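Open Day at Pandorar Radio, Wostcombe

Posted August 17, 2018

Pandorar Radio opened its doors to listeners for the first time since the station moved out of the old bank, and I went along for the afternoon. The station has the second floor of the Fashola Building, up a flight of stairs with no elevator, so wear sensible shoes if you go to the next one.

Tours left from the front desk in small groups. Ours was led by Gwawr Prosser, who has presented the late show for nine years and before that read the farm prices. She took us into Studio A first. It is smaller than it sounds on air. There are two chairs for guests, a desk, and a clock that everyone in the building sets their watch by. The morning team was still clearing out its mugs.

The record library was the part I had come for. It holds 1,375 LPs and 282 singles, all on cards in a metal cabinet, with the date of every play written on the back. I pulled the card for a dance band record my parents owned and found it had last gone out in 1994. Prosser said the library gets used most on the Sunday request show, which had 241 letters and calls last month.

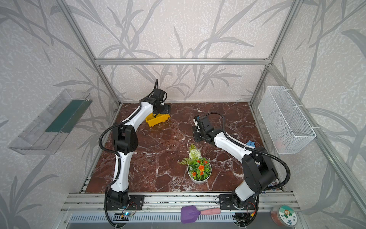
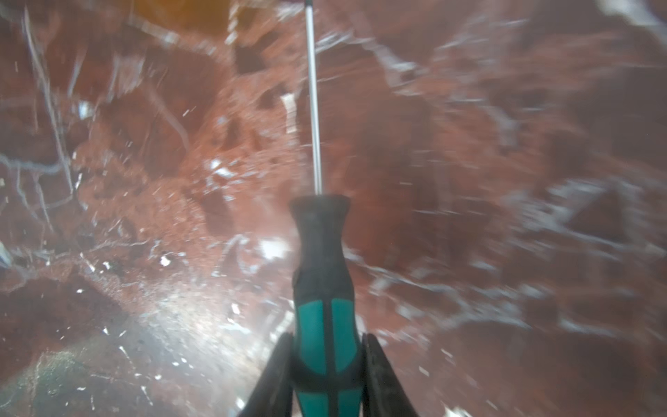
Two robot arms, and a screwdriver held in a gripper.

After the library we sat in on a rehearsal for the new serial, The Onix Letters, which starts in September. It is a mystery in six parts, set in a boarding house, and the cast read the first ten minutes twice. The second time the director asked for the footsteps to come in earlier, and I thought it played better. Doors, stairs and teacups are all done live at a table beside the microphones.

Tea was in the corridor, which got crowded. I talked to a couple who had driven over from the coast because they had written to the late show for years and wanted to see who was reading their letters out.

The station counted 219 visitors by closing time. Another open day is planned for next year. Entry was free, parking behind the building was not, and the gift table took cash only. I came home with a mug and a program schedule.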